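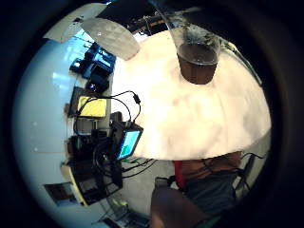
Progress report to the Stubbs Fund
Monday, April 24, 2023
Project: Umadside workroom, Flivirbridge

The workroom has been in regular use since October. Of the 2,000 awarded, 38 remains unspent and will go toward cable ties and labels. The desk along the white wall now holds the electronic equipment, though cabling is still untidy and Kristaps Pärn has been asked to reroute it before the next period. Drinks are still being brought in — the house rules will be reissued.

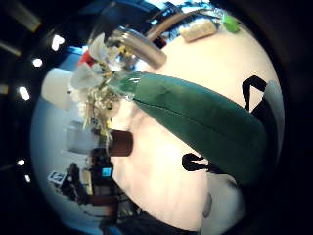
Tahmineh Daneshvar has taken charge of the small items used at the round table. Dried flowers shed and must be replaced more often than budgeted. Metal, wooden and other hard items have held up well and need no further spending. We request approval to move 2 storage boxes from the Truvent site and to extend the table sessions by 6 weeks. A revised inventory will follow with the next report.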